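Comunidade de Planejamento de Laboratórios
Tópicos > Aquisição de equipamentos > Robótica e automação

Como estruturar o orçamento de uma segunda estação de manipulação com mão robótica de vários dedos?

unidade_atinga_compras
Publicado em março — Editado uma vez

Prezados membros da comunidade,

A unidade de Atinga prepara o plano de aquisições do próximo exercício e solicita orientação quanto à composição do orçamento de uma segunda estação de manipulação robótica, a ser incorporada ao projeto Gramcombe. O projeto trata de tarefas domésticas em cozinha: retirada e separação de alimentos na cuba, manuseio de louça, transporte de copos entre a bancada e o armário.

A dotação prevista é de 265 mil reais, a ser executada em parcela única. Desse montante, a proposta preliminar reserva 75 mil reais para a mão robótica e seus acessórios, ficando o restante para o braço, a base, o controlador, a adequação elétrica e os serviços de instalação. O setor de contratos questionou se a divisão é adequada e se convém licitar o conjunto integrado ou os itens em separado.

Para que os respondentes avaliem o tipo de trabalho pretendido, segue um registro da área da pia, onde se concentra a maior parte das tarefas.
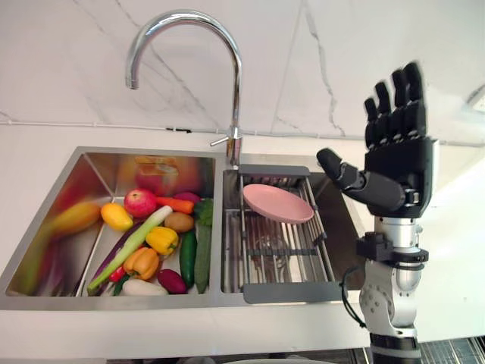
Área da pia: hortaliças e frutas na cuba esquerda, escorredor sobre a cuba direita e mão robótica junto à bancada.

Os objetos têm formatos e tamanhos bastante desiguais, do alho-poró ou cebolinha atravessado sobre a pilha até itens arredondados como a romã, e por esse motivo a equipe técnica descartou a garra paralela de dois dedos na especificação inicial. Essa decisão ainda pode ser revista, caso haja argumento de custo suficientemente forte.

Recebemos duas propostas informais. A Trondora oferece a estação completa, com braço e mão já montados. A Drondix fornece apenas a mão e o suporte de fixação, cabendo à unidade adquirir o braço por outro processo. Os valores globais são próximos, mas os prazos e as condições de garantia diferem, e não dispomos de critério interno para comparar uma coisa com a outra.

Solicitamos manifestação, em especial, sobre os seguintes pontos:

Se a proporção destinada à mão está compatível com a prática de outras unidades.
Se existem despesas recorrentes que costumam ficar fora do termo de referência.
Se a aquisição em separado compensa o esforço de integração.
Se há recomendação quanto à proteção contra respingos nas tarefas próximas à pia.

Agradecemos antecipadamente.

nucleo_patrimonio_lab
Resposta aceita — 14 votos favoráveis

Prezados,

Este núcleo conduziu processo semelhante e apresenta as considerações a seguir, ressalvando que cada instituição está sujeita a regras próprias de contratação.

Quanto à proporção. O valor de 75 mil reais pode ser suficiente para a mão em si, a depender do modelo, porém a rubrica descrita menciona "seus acessórios" sem discriminá-los. Recomenda-se desmembrar. No nosso caso, a proposta comercial continha a mão, a fonte e um cabo; o flange de adaptação ao punho foi cobrado à parte, assim como a licença do programa de controle e o conjunto sobressalente de revestimentos dos dedos. O setor de contratos só percebeu a ausência desses itens na conferência da entrega, e a solução exigiu termo aditivo. Uma planilha com uma linha para cada componente, inclusive os de valor irrisório, evita a repetição do episódio.

Quanto às despesas recorrentes. O revestimento de contato dos dedos e da palma deve ser tratado como material de consumo e, portanto, classificado em elemento de despesa distinto do equipamento. Adotamos como regra interna a inspeção a cada 200 horas de operação, com registro em ficha e substituição quando o técnico constatar perda de aderência. O intervalo foi fixado por nós, não pelo fornecedor, e pode não servir a outro modelo. O que importa para o orçamento é que haja previsão de compra desses revestimentos já no primeiro ano. Em nosso processo não havia, e a estação permaneceu parada durante 38 dias à espera de um item de baixo custo.

Convém também verificar de que modo o fornecedor comercializa as peças. Alguns vendem a ponta do dedo isoladamente; outros exigem a troca do dedo completo, ou mesmo o envio da mão à assistência. A diferença no custo anual é considerável e raramente aparece na proposta inicial. Solicitem por escrito a lista de peças de reposição com preços e validade.

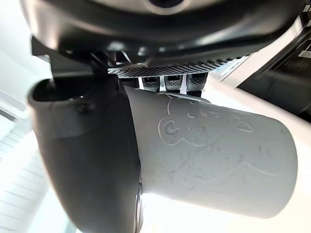 Quanto aos ensaios de aceitação, sugerimos que o termo de referência indique objetos concretos do uso previsto, com suas dimensões e massas, em lugar de peças padronizadas escolhidas pelo vendedor. Um copo cilíndrico segurado de lado, entre o polegar e os demais dedos, impõe exigências diferentes das de uma cenoura ou de um prato. Se a unidade pretende trabalhar com os três, os três devem constar do ensaio, e o pagamento da última parcela deve ficar condicionado ao resultado. Como a dotação de Atinga será executada em parcela única, verifiquem com o setor jurídico se é possível prever garantia contratual equivalente.

O ensaio deve ser realizado no local de instalação. Aceitamos, em uma ocasião, um ensaio nas dependências do fornecedor, e a altura da bancada de demonstração não correspondia à nossa. O alcance do braço ficou insuficiente para o fundo da cuba e foi necessário mandar fazer uma base nova, custeada pela própria unidade.

Quanto à integração. A compra em separado amplia a concorrência e facilita a substituição futura da mão sem perda do braço. Em contrapartida, transfere à unidade a responsabilidade pelo funcionamento do conjunto. Diante de uma falha, é provável que o fornecedor do braço atribua o problema à mão, e vice-versa. Se a equipe técnica de Atinga já mantém uma estação em operação e dispõe de pessoal com experiência na montagem, a alternativa da Drondix merece exame. Se a manutenção depende de bolsistas com vínculo temporário, este núcleo recomendaria o conjunto integrado, ainda que a preço um pouco superior.

Por fim, reservem recursos para passagem e fixação de cabos. É despesa pequena, quase sempre esquecida, e recai depois sobre o suprimento de fundos.

bancada_e_cia
3 votos favoráveis

Acrescento apenas o ponto da água, que a resposta anterior não abordou.

O termo de referência deve exigir que o fornecedor declare o grau de proteção da mão e do punho separadamente, e também dos conectores. Já examinei uma ficha técnica em que o grau informado valia somente para o braço, e a informação sobre a mão não existia em documento algum. Caso o fornecedor não declare proteção, a unidade deve considerar que ela não existe e planejar as tarefas na pia com a torneira fechada e os objetos secos, ou prever luva protetora.

A luva, por sua vez, reduz a aderência e pode interferir nos sensores, se houver. Peçam demonstração com a luva colocada antes de incluí-la na compra. Verifiquem também se o uso de luva de terceiros afeta a garantia.

Na adequação elétrica, consultem o responsável pela edificação a respeito da proteção das tomadas próximas à cuba e da posição do botão de parada de emergência. O operador precisa alcançá-lo sem passar pelo espaço de trabalho do braço.

setor_tecnico_campus_sul
1 voto favorável

Na nossa unidade utilizamos garra de dois dedos para tudo e atende bem. Sugiro economizar na mão e comprar um braço melhor.

unidade_atinga_compras
Comentário da autoria do tópico

Agradecemos as manifestações. A planilha foi refeita com linhas individuais para flange, licença, revestimentos e cabos, e os revestimentos passaram a constar como material de consumo. Solicitamos à Trondora e à Drondix a lista de peças de reposição com preços; até o momento, somente a segunda respondeu.

No que se refere à garra de dois dedos, a equipe técnica mantém a opção pela mão de vários dedos, uma vez que o plano de trabalho do projeto Gramcombe prevê expressamente o estudo de preensão com o polegar em oposição aos demais dedos. A garra poderá ser adquirida em processo posterior, como item de troca, se houver saldo.

Permanece uma dúvida: a luva protetora deve ser classificada como acessório do equipamento ou como material de consumo?

nucleo_patrimonio_lab
Comentário

Neste núcleo, como material de consumo, desde que a vida útil estimada pelo fabricante conste do processo. Se a luva for fornecida junto com a mão, no mesmo item e na mesma nota fiscal, ela acompanha o tombamento do equipamento e somente as reposições são lançadas como consumo. Recomenda-se confirmar o entendimento com a contabilidade da unidade antes da publicação do edital — a interpretação varia, e a reclassificação posterior é trabalhosa.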